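The fault showed up on a Sunday, 24/04/2022, and I was still in my slippers. I'd left our simulator, Silent, grinding through 359 runs overnight, and 187 of them came back marked as passes. Great, I thought! Then Uyên Châu over at Lonerberg rang me and said, "Did you look at any of them?" (I hadn't.)

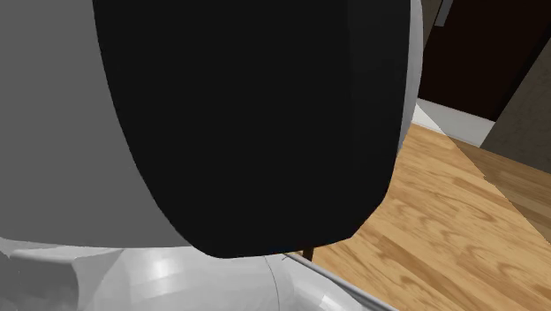
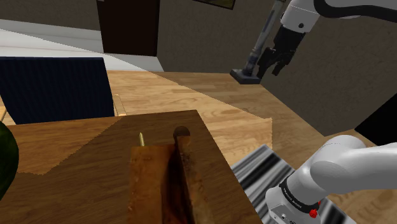
Simulated views from one room in Silent. Renders: Lonerberg

So we looked, one run at a time, with far too much coffee. The contact check had quit after a software update, and the log was happily scoring a near miss as a grip. Put that on a real arm with a person standing close by and I'd be writing a very different story. Uyên rolled the update back, and 14 runs later the passes were dropping like crazy. I've never been so pleased to see a bad score!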